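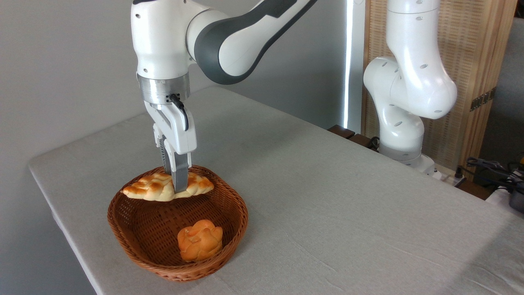
Torberg, January

Figure 1. Bread task, left arm. The fingers are closed on the braided roll; the knotted bun remains on the basket floor.

4. Bread Task

4.1 Setup

The third assignment of the Clasemico course asks student teams to move bread between a basket and a table with the two-arm cell in the Trirnik teaching lab. The earlier assignments used rigid blocks, for which a grasp could be planned from known dimensions. Bread was chosen for this one because its shape varies from piece to piece and because it yields under load. Both properties matter in Figure 1, where the front finger presses into the middle of the roll and its lower end sinks slightly into it.

The cell has two white arms at a table covered with light gray cloth. Each team programs one arm per trial, and the other is held at a fixed posture on the far side of the table. The basket is a shallow woven bowl, roughly oval, with a thicker wrapped rim. Its position is set by hand before every trial and is not measured. Teams therefore have to find the basket before they can plan an approach, and a small error in the rim height is enough to cause contact on the way down.

4.2 Grasp selection

Course staff supplied a baseline controller that lowers the open gripper vertically over the center of the target, closes to a preset width, and lifts. Teams were free to replace any part of it. Of the 4 teams, 2 kept the vertical approach and changed only the closing rule. The others rewrote the approach as well, adding a rotation of the wrist so that the fingers close across the short axis of the roll.

The elongated roll is the easier of the two shapes to align, as its tapered ends give a clear long axis. The round bun has no such axis, and its knotted, lobed top produces several candidate grasps with nearly equal scores. In the baseline this caused the selected grasp to change between successive frames. The Lam planner, written by one of the teams and later adopted by the rest, keeps the first accepted grasp until its score falls below a threshold.

4.3 Closing rule

A preset width works poorly on soft objects. If it is too wide the roll slips during the lift, and if it is too narrow the crust is marked. The revised rule closes the fingers in small steps and stops when the motor current rises above a limit, after which a short hold is applied before the lift. The limit was tuned separately by each team on spare rolls, and the values are not directly comparable, as the teams filtered the current signal in different ways.

4.4 Trials

The four teams logged 298 trials in total. A trial began with the arm at its home posture and ended when the target had been set down on the cloth or the controller timed out. The log allowed up to 1000 samples per trial, and longer runs were truncated at that point. Trials stopped by hand were kept in the log under a separate label and are excluded from the scoring.

The order of removal was left to the teams. When both pieces are in the basket, the roll can lie higher than the bun, as in Figure 1, and taking the upper piece first leaves more room for the second descent. Controllers that started with the lower piece had to bring the fingers down between the roll and the basket wall. This was the most common source of contact with the rim, and it accounted for most of the trials stopped by hand.

Scoring was based on placement and on a visual check of the crust after release. The crust check was done by a student from a different team, using a printed sheet of reference marks. Agreement between checkers was not measured in this run of the course.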